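**Nota de imprensa – 1 de abril**

# Tuven lança ambiente de simulação para células de montagem com dois braços

A Tuven passa a disponibilizar o Jinden, um ambiente de simulação para preparar e ensaiar tarefas de manipulação com dois braços robóticos antes da instalação em fábrica. O produto destina-se a integradores, centros de formação e equipas de engenharia que trabalham com peças pequenas e precisam de validar percursos, alcances e pontos de preensão sem ocupar equipamento real.

O Jinden inclui uma mesa de trabalho virtual, dois braços com garra e uma biblioteca de 517 peças, entre engrenagens, anéis, discos e materiais flexíveis. O utilizador coloca os objetos na mesa, escolhe o ponto de vista e comanda cada braço em separado ou em conjunto. As sessões ficam gravadas e podem ser repetidas com outros parâmetros.
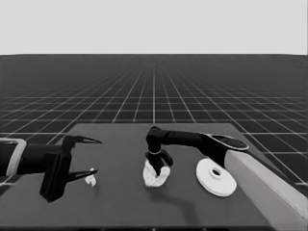 *Ambiente Jinden: dois braços numa mesa virtual, com um deles sobre um pano branco amarrotado.*

A versão agora apresentada traz 13 tarefas preparadas, das quais três envolvem tecidos. Os materiais deformáveis eram o pedido mais frequente dos clientes que participaram na fase de testes, segundo a empresa.

«Uma engrenagem tem uma forma conhecida e um pano não tem. Quem programa uma célula precisa de experimentar as duas situações no mesmo sítio e com os mesmos braços», afirma Yaneth Cuervo, responsável de produto da Tuven. «Optámos por um aspeto visual simples, em tons de cinzento, para que o programa corra em computadores de escritório.»

## Montagem de engrenagens

O segundo grupo de tarefas é dedicado à montagem mecânica. As peças são pousadas na mesa em posições variáveis e o operador define a ordem de recolha e a aproximação da garra. O conjunto foi desenvolvido com a Antoniadis, fabricante de redutores, que forneceu os modelos das peças.
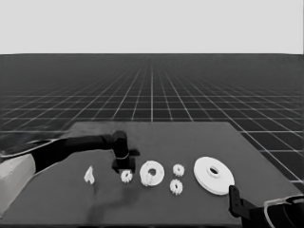
Os modelos podem ser substituídos pelos do próprio cliente – o programa importa ficheiros CAD nos formatos mais comuns – e as dimensões dos braços são ajustáveis. Os percursos validados são exportados para revisão pela equipa de instalação. A Tuven recomenda que os ensaios finais continuem a ser feitos na célula real, sobretudo no caso dos tecidos.

## Disponibilidade

O Jinden é vendido por licença anual, com seis meses de apoio técnico incluídos. A distribuição e a formação ficam a cargo da Codier, que aceita encomendas a partir de hoje. As primeiras ações de formação estão marcadas para junho, em português e em espanhol.

Os clientes da fase de testes mantêm o acesso sem custos até ao fim do contrato em vigor e recebem as novas tarefas por atualização.

**Sobre a Tuven**
A Tuven desenvolve software de simulação e programação para robótica industrial.

**Contacto para a imprensa**
Yaneth Cuervo, Tuven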